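Play Kitchen Sets: Sorting, Washing and Storage
Filed under: Kids' Rooms, Cleaning

A play kitchen set needs a full sort two or three times a year. Clear a table, lay every piece out flat, and group nothing until all of it is out. Pieces that live at the bottom of the bin are the ones that need washing most.
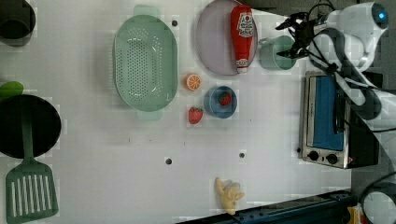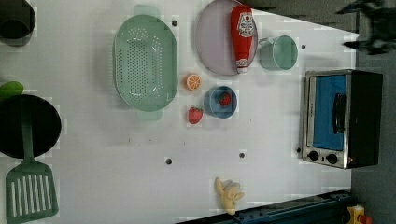
Cookware and toy food laid out on a white tabletop, colander near the top center.

Washing

Check for batteries before anything goes near water. Toy ovens and similar appliances get a damp cloth only. Wipe the door and the control knobs, then dry along the seams.

Wash hard plastic pieces by hand in warm water with a few drops of dish soap. Skip the dishwasher unless the packaging allows it; the heating element warps thin plates and bowls. A colander should be brushed from both sides, as residue collects around the holes. Slotted spatulas get the same treatment, with the brush run lengthwise along the slots.

Toy fruit with molded texture, such as strawberries with seeds and leaves, cleans up best with an old soft toothbrush. On a peeling banana, open the flaps fully and wash down to where they join. Squeeze any hollow piece under water. If bubbles come out, it has a hole and will hold moisture. Drain it hole side down overnight or discard it.

Bottles with printed labels should not be soaked. Wipe around the label and keep the edge dry.

Drying

Air dry on a towel, open side down for bowls, mugs and pots. Turn once after 7 hours. Do not bin anything that still feels damp.

Storage

Nest by diameter: pot, then bowl. Pans and plates go flat at the bottom. The colander makes a good tray for loose food and lifts out in one motion. Long-handled tools stand in a separate cup. Appliances go on a shelf, never under other pieces.

We use the Calloway shallow bin, 318 mm wide, which takes a small set in one layer. The Udeo bin is deeper and gets overfilled.

Ilaria Rizzi
Last checked in July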